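# gallon-laundry

Handheld gripper demos of people dealing with clothes at home. Folding, stacking, hanging, sorting, clipping, the whole pile. I put this set together so Bezerra (my policy training repo) would have something to learn from besides the same blue towel on the same gray table, which was getting depressing for everybody involved, me included.

If you only want to load the thing and go, skip to **Loading**. If you're about to train on it, please read **Known problems** first. It'll save you a weekend!

## What you get

- 300 episodes of two-gripper clothing work, recorded in 26 homes
- fisheye video from each gripper, left and right, synced
- gripper pose for every video frame (from the SLAM pass, cleaned up by Drundine)
- finger opening width
- one plain-English task line per episode, typed by the person who did the recording
- a `notes` field, usually blank, sometimes the best thing in the row

What you don't get: depth, force, or any kind of segmentation. I thought about running masks over everything and decided that whoever needs them will want their own anyway.

## Why homes

My first attempt was all done in a lab room, with a nice flat table and lights that never changed. The policy trained on that looked great in the lab room. Then I took it to an apartment, put a shirt on a couch, and it tried to fold the couch cushion. (I still have the clip. I'm fond of it.)

So the second attempt, which is this one, went to where laundry lives. Beds, couches, floors, the tops of washing machines, one ironing board that wobbled the whole time. Nobody was asked to tidy up first. I did ask people to pick the clothes themselves and to do the job the way they normally would, only slower, and only through the grippers. You'd be amazed how many ways there are to fold a T-shirt, and I've stopped having opinions about which is right.

## Layout

```
gallon-laundry/
 episodes/
 <episode_id>/
 left.mp4
 right.mp4
 left_pose.csv
 right_pose.csv
 width.csv
 meta.json
 splits/
 train.txt
 val.txt
 test.txt
 calib/
 <gripper_id>.json
```

The splits are by home, so no home shows up in more than one of them. Please keep it that way if you make your own. I tried a random split once just to see, and the validation numbers were gorgeous and meant nothing.

`meta.json` has these fields:

| field | what's in it |
|---|---|
| `task` | the task line, exactly as typed |
| `home` | a made-up home ID |
| `surface` | bed, couch, floor, table, other |
| `garments` | list, free text |
| `gripper_left`, `gripper_right` | IDs that match files in `calib/` |
| `helper` | true if a second person has a hand in the task |
| `notes` | anything the recorder wanted to say |

Spelling in `garments` is all over the place. You will find "trousers", "pants", "black pants", and one "pnats". I left them alone in the raw data. `tools/normalize.py` maps them to a shorter list if you want that, and prints whatever it couldn't map so you can yell at me about it.

## Loading

```
pip install -e .
python -m gallon.check /path/to/gallon-laundry
```

The check script opens every episode, compares video length to pose length, and complains about anything off by more than a couple of frames. Run it after downloading. Big downloads drop files, and a missing `width.csv` will otherwise show up as a very strange training curve three hours in.

```python
from gallon import Episodes

eps = Episodes("/path/to/gallon-laundry", split="train")
ep = eps[0]
print(ep.task)
for step in ep:
 left, right = step.images
 pose = step.poses
 width = step.widths
```

Images come out as full fisheye, black border and all. Pass `crop="square"` if you want the border gone, but have a look at a few before you do. The corners of the useful area carry a lot of the room, and in my runs the policy seemed to like having it.

Poses are in each episode's own frame, with the origin wherever the right gripper started. There's no shared frame across episodes, and I haven't tried to make one.

## How a session goes

Somebody gets two grippers and a short list of jobs. They record a mapping pass first, which is a slow wave around the room, and then go through the list one job at a time. Each job starts with both grippers held still for two seconds. That pause is a pain to remember, and people forget it, and Drundine hates it when they forget it. If the pause is missing, the episode's start time was set by hand and `notes` says so.

I ask for at least one job per session that starts from a real mess. Left to themselves, people lay the shirt out flat before they press record – totally understandable, but then the policy never learns how to get a shirt flat in the first place.

Uploads go to Getora, which is just a folder-watching script with a queue. It checks the gripper IDs, makes a low-res preview, and parks the episode until I've watched it. I do watch them all. Mostly on Wednesday nights, with snacks.

## Gripper IDs and helpers

I care way too much about labels. Each gripper has its own lens offset, so the calibration file has to match the physical gripper, and early on I mixed up a left and a right and lost most of a month to it (November, gone!). Now every session gets a quick ID check before I accept it.

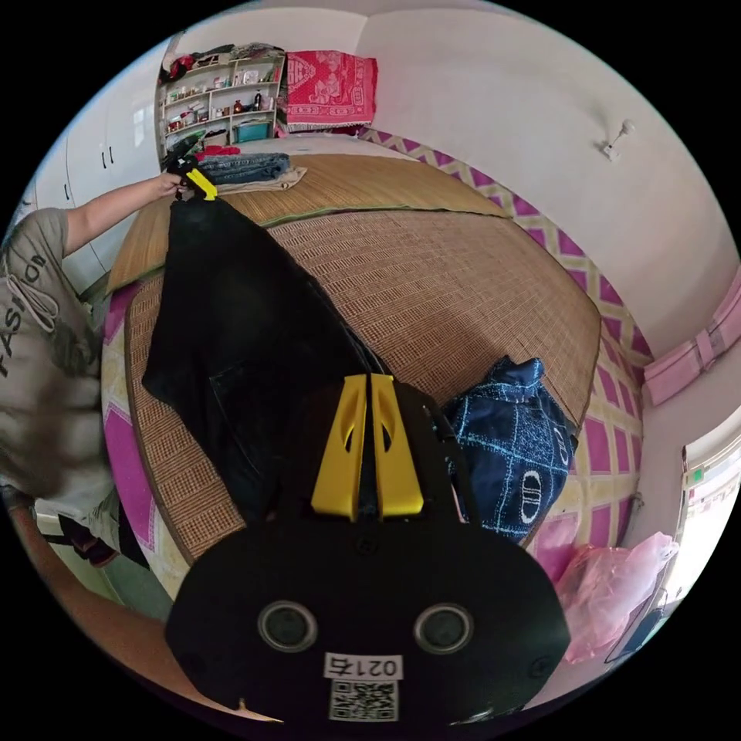 Matching a recording to its calibration file is the first thing I do, and helper episodes are where I slow down, because there are more hands to keep straight. The ID I want is the one printed on the body: in this view from one gripper there's another one right in front of the lens, with `0217右` on a small white label and a QR code directly under it. The 右 means right, so that's the entry that has to agree with `gripper_right`, and it's a lot quicker than guessing from how somebody moves. I'd also set `helper` to true on anything like this, where a person is holding up the top of a long black garment by a little yellow clip while it hangs down over the bed. If you train with helper episodes included, remember that some of what keeps the cloth in place comes from a hand your policy doesn't control. I filter them out for single-robot runs and put them back for pretraining the vision part.

To leave them out:

```python
eps = Episodes(path, split="train", helper=False)
```

## Known problems

**Patterned bedding.** Sheets with busy prints, woven mats, checked blankets. Pose tracking is happy with them, since there's plenty to lock onto. The policy is less happy. Mine will sometimes grab at a printed edge as though it were a hem. More data helped a bit. Color jitter did nothing.

**Dark clothes.** Black pants on a dark couch are hard for me to see in the preview, so I can't be too mad at the network. If an episode looked hopeless I dropped it. If it looked merely difficult, it's in.

**Windows.** A bright window in view pulls the exposure down for a second or so when the gripper swings past it. I kept those. Your robot will meet windows.

**Width drift.** On a few grippers the finger opening reads slightly wide by the end of a long session. `tools/width_fix.py` re-zeros it from the last full close. It's off by default, and it does nothing useful on episodes where the fingers never fully close.

**Task lines.** Typed by tired people. "fold it", "same again", and "the other one" are all real entries. I've added a `task_clean` file next to the splits for the worst ones, but `meta.json` keeps the original.

**Handedness.** Most people lead with the right gripper. There's a mirror augmentation in Bezerra that flips images and poses together. Don't flip only the images. I've done it. It's a very quiet bug.

## Has it worked?

Kind of! I trained on 200 episodes first and then on the full set, and the jump between the two was bigger than I expected, mainly on couches and floors. Towels and T-shirts go well. Pants are so-so: the first fold is usually fine and the second one slides. Anything with a hood is still a comedy.

I don't have a proper benchmark table yet, as my test setup keeps changing and I don't want to print numbers I'd have to take back.

## Privacy

Everybody who recorded agreed to release, and so did anyone helping them. Audio is stripped. Faces are blurred if they show up, and the same goes for mail, screens, and family photos. If you spot something I missed, open an issue with the episode ID only – no screenshots, please – and I'll pull it that day and sort it out after.

## Adding your own

Yes please. Run `gallon.check` on your folder, make sure the calibration files are in there, and open a pull request against `contrib/`. Socks are badly underrepresented. Fitted sheets too, if you're feeling brave.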